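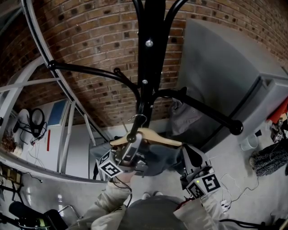
Clasificación automática de solicitudes ciudadanas en el ayuntamiento de Pustia

Informe de proyecto. Asignatura de Procesamiento del Lenguaje Natural
Autores: Emrys Wynne y Arwel Jarman
Fecha de entrega: 3 de mayo de 2022

1. Introducción

El ayuntamiento de Pustia recibe por formulario web quejas, peticiones y consultas que una persona lee y reenvía al departamento correspondiente. El proyecto estudia si un clasificador sencillo puede proponer el destino de cada mensaje, dejando la decisión final al personal de registro.

2. Datos

Trabajamos con 700 solicitudes anonimizadas, exportadas desde Lavulex, el gestor de expedientes municipal. Cada una lleva la etiqueta del departamento que la resolvió. Se descartaron 33 por estar vacías o duplicadas. Los textos son cortos, con una media de 52 palabras, y tienen muchas faltas de ortografía y nombres de calles abreviados.

3. Método

Se pasaron los textos a minúsculas y se eliminaron los signos de puntuación. Como modelo base usamos regresión logística sobre TF-IDF. Lo comparamos con Manance, el etiquetador por reglas que ya utilizaba el registro. Se reservó una parte de los datos para la prueba, con la misma proporción de departamentos.

4. Resultados

El modelo base acertó más que las reglas en Urbanismo y Limpieza. En Servicios Sociales ocurrió lo contrario: solo había 40 mensajes de esa clase y el modelo los enviaba con frecuencia a Padrón. Las solicitudes que tratan dos asuntos a la vez fallan con ambos sistemas.

5. Limitaciones y trabajo pendiente

La etiqueta indica quién cerró el expediente, que no siempre es quien debía recibirlo. Falta revisar a mano una muestra de los errores. En julio repetiremos las pruebas con asignación de varias etiquetas por mensaje.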